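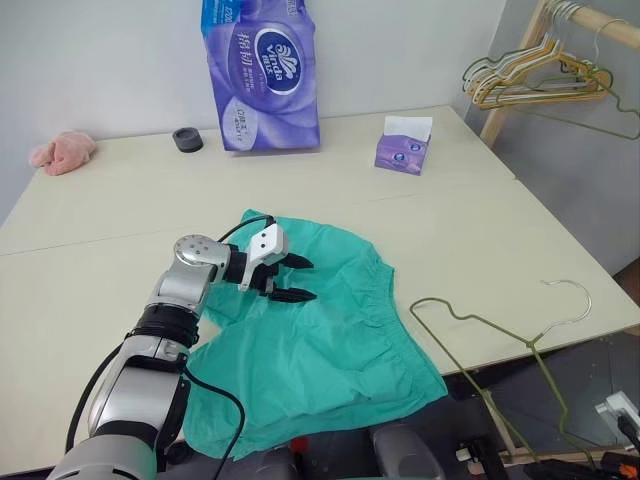 Plultero, May

Meet Pilter, the robot arm I'm building with my friend Nayara Fontes in our shared workshop! Pilter is learning to pick up clothes, and wow, clothes are tricky. A brick keeps its shape – a crumpled bit of green cloth can flop into any shape it likes.

See the two black fingers? They pinch together, a bit like your finger and thumb. The rounded silver parts are the arm itself. We've done 154 practice pinches so far, and I'd like to get to 3,000. Next up is folding!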